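Desktop Arms and Grippers > Kits and Add-Ons

Topic: Plarkden Folen gripper kit for PC teardown, worth it?

solderfeet wrote:
OK so I've had the Folen kit from Plarkden on the bench since May and a couple of people in the recycling thread asked me to write it up, so I'm finally doing it. For anybody who hasn't looked at the store page, you get the two-finger gripper, a wrist camera with its bracket, a bag of pads, the adapter plate for your arm and a year of the Jasgate software, which does the grasp planning and the recording. I paid for mine. No discount, no review unit.

What I want it for is old desktops. We get them in by the pallet at the shop, and the plan is to have the arm do the boring middle part of the teardown (the stuff between "side panel is off" and "bare case goes in the metal bin"). I'm not there yet, but I'm a lot closer than I was with my last gripper, which had fingers like oven mitts.

Good stuff first. Mounting took me 17 minutes with the hex keys in the box. The fingers are slim enough to get down into a case next to the power supply without me pulling half the machine apart to make room, and that alone was worth a good chunk of the money to me. The linkage feels stiff too. I can push sideways on a finger and it doesn't go all mushy. 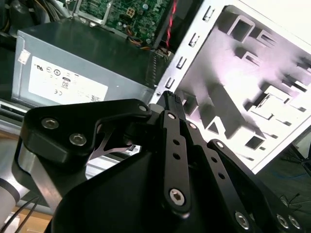 beltdrive_betty wrote:
Slim is nice, but what about the cable? My Folen came with a camera lead so short I had to choose between full wrist rotation and having a picture. Plarkden support told me to buy the extension, and they wanted money for it. Did they ever fix that, or did you just pay up like I did?

solderfeet wrote:
They must have fixed it, because mine reaches fine with the wrist turned all the way over. I do have it strapped down in two places though. If you got yours in the first batch I'd write to them again, they were pretty decent with me over a stripped screw.

millhand wrote:
I'm going to be the grump here. I ran one of these for six weeks on drive caddies and sent it back. The hardware is OK. Jasgate is where it falls down. Every time I closed the lid on my laptop it forgot the tool offset and I had to teach it all over again, and the "auto grasp" thing kept going for shadows on bare sheet metal. You know what the inside of a case looks like, it's all holes and tabs. For that money I'd get the Seol, which is uglier and heavier but at least it remembers where its own fingertips are.

solderfeet wrote:
No argument on auto grasp, I turned it off the second day and haven't missed it. I teach the poses by hand and play them back. But the offset thing I've never seen, and I'm on the newest version, so maybe they got that one too? And I looked hard at the Seol. The fingers are too fat for me. You'd get it to the power supply and then you'd be stuck there waving at the motherboard.

millhand wrote:
Fat fingers can be filed down. Software you can't file down. I stand by what I said.

quietgantry wrote:
Can you say something about small parts? Caddies and brackets are one thing. I'm thinking of buying for CPU sorting and I don't need a gripper that shoots a chip across the room. The store page has a lot of pictures of it holding foam blocks, and I'm not in the foam block business.

solderfeet wrote:
Ha, yes, the foam blocks. Processors are what I spent most of this past Sunday on. Short version: it can do it, but you have to change two settings from the defaults and you want the ridged pads, so don't bother with the smooth ones. The smooth ones are in the bag as well and they look nicer, so naturally I started with those and chased a chip under the bench.

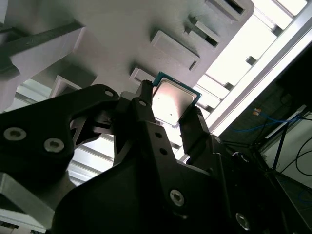

Grip force is the big one. The kit ships at 200 on Jasgate's own scale (don't ask me what the unit is, the manual won't tell you) and that's way too much for a processor. I turned it down a little at a time until I was happy with how it held, then saved that as its own profile so I'd quit messing with it. The second setting is closing speed, just put it at the slowest. As for how it picks them up, I've been letting it take the chip kitty-corner, one finger up by one corner and the other on the opposite side down low, with the metal lid left clear. I like that because the pads stay off the flat faces. You could grab it square across two sides as well, but then I'd be fussier about lining it up. One gripe: the lid throws a nasty glare at the wrist camera. If you want to read the markings while the arm is holding the part, plan on moving your lights.

quietgantry wrote:
That's exactly what I needed, thanks! Kitty-corner worries me a bit though. Doesn't it want to spin on you when the arm speeds up?

solderfeet wrote:
If I run the arm fast, yeah, I'd expect trouble. I keep it slow. I've got plenty of chips and no boss standing there with a stopwatch.

beltdrive_betty wrote:
I have to disagree on corners, sorry. On anything with pins underneath I'd go square every time, and I'd spend the extra minute lining it up. One twist and you've got bent pins. For scrap, who cares, but quietgantry said sorting, and that sounds like resale to me.

quietgantry wrote:
It is resale, yes. Mostly.

solderfeet wrote:
Then listen to betty and go square. Mine are going for scrap so I get to be sloppy!

millhand wrote:
And what happens when the year of Jasgate runs out? I never got a straight answer on that, and it's a big piece of why mine went back.

solderfeet wrote:
The page says saved poses and profiles keep working and you lose updates and auto grasp. I haven't hit that date yet so I can't swear to it. If it's true, I won't be renewing.

beltdrive_betty wrote:
Mine ran out last month. Poses still play. It nags you at startup with a box you have to click away, every single time, and the recording is capped at two minutes now. They don't put that last bit on the page.

solderfeet wrote:
Two minutes?? OK, that one hurts, I record everything. I'll write to them tonight and post whatever they send back.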